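Section 4. Setting up the two-bin sort

The Hullon guide to small textiles tells you to start with labels. Skip the labels for now. A label on a bin you have not used yet is a guess, and most people end up peeling it off within a week.

What you need

- 2 clear plastic bins, open at the top
- A table you can reach from one side without leaning
- The pile of cloths, towels and odd fabric pieces you have been putting off

The Clustov catalog lists 881 storage products, and a fair number of them claim to make this job easier. We have not found that they do. Clear bins are worth paying for. Dividers, scented liners and clip-on tag holders are not.

Placing the bins

1. Wipe the tabletop and let it dry.

2. Set the bins next to each other with almost no gap. A wide gap looks tidy but small cloths fall into it.

3. Decide which bin is "keep" and which is "rags." Left for keep is our habit. It makes no difference as long as you stick to it.

4. Run a finger along each rim. Molded plastic sometimes has a sharp burr that will snag a loose weave.

Note: The bins do not have to match. If one is taller, put it wherever it blocks your reach least.

Sorting

5. Take one piece at a time from the pile. Grabbing a handful feels faster, and then you spend the time you saved pulling things apart.

6. Hold the piece over the bin for a moment before you let go. Look for holes, stains and worn edges. A crumpled cloth hides most of its faults, so shake it out if you have any doubt. 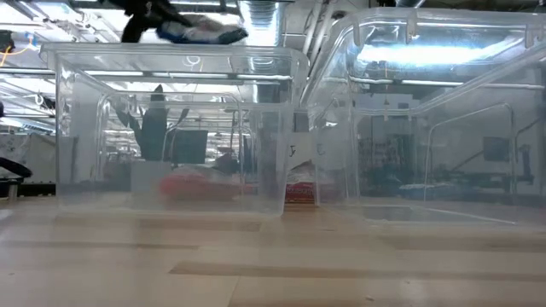 7. Drop it in. Do not fold yet. Folding while sorting is popular advice and we remain unconvinced - you will fold pieces that turn out to be rags.

8. If you cannot decide, put it in rags. A third "maybe" pile is not part of this method, whatever the Çınar leaflet says about it.

Caution: Do not press the contents down to make room. Thin plastic walls bow outward, and a bowed bin can crack at a bottom corner.

Caution: Keep damp cloth out of both bins. Clear plastic does nothing to stop mildew. It just lets you watch it.

When a bin is full

9. Stop when the cloth is level with the rim. Empty the bin onto a clean surface, then fold or cut as needed.

10. Check the base for lint and grit before you start again.

Note: Burkumia rates its lids for 240 openings. We do not know how anyone arrived at that number, and this section does not use lids. If you want them for storage, see Section 6.

Section revised 2025-02-16.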